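Home News Classes Newsletter Contact

Filed under: Workshops and Making

Artificial flower table returns in August

The artificial flower table is coming back to Prajapati Hall for another season. It will run in the side room, with the same setup as last time: stems laid out on a table, one vase per person, and somebody on hand to help if an arrangement keeps falling over.

Urmila Jaiswal is leading it again. She has asked us to keep the choice of flowers small. Last year there were so many kinds on offer that people spent most of the session choosing and had to rush the arranging. This time the main flowers are roses and hydrangeas, with a box of plain greenery for filling gaps.
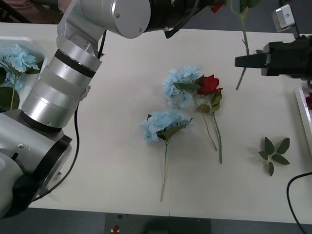 Red roses and pale blue hydrangeas, all artificial.

Urmila suggests starting with the hydrangeas. The heads are wide and cover a lot of space, so two of them will nearly fill the mouth of a small vase. Put the roses in after that, a little higher, and turn each one until the bloom faces the way you want. Leaves that end up below the rim can be bent upward or pushed flat against the stem.

Stem length causes more trouble than anything else. Hold the stem against the outside of the vase before you cut it, and cut less than you think you need. Most artificial stems have wire inside, so please use the cutters from the tool drawer and leave the kitchen scissors where they are. A stem that is too long can also be bent at the bottom – this works well in vases you can't see through.

Kieran Cropper has put together a short sheet on cleaning artificial flowers. A soft dry brush is enough for most dust. Test any damp cloth on the back of a leaf first, as the color can come off on older pieces. Copies are in the rack by the Damuder Street door.

Places cost $3 and include the use of a vase for the session. If you want to take your arrangement home, bring your own container. To sign up, write your name on the list at the front desk or speak to Jeptoo Kioko.

Recent items
Harsh Garg on repairing cane chairs
New shelves in the craft store room
Book swap: what to bring
Side room booking hours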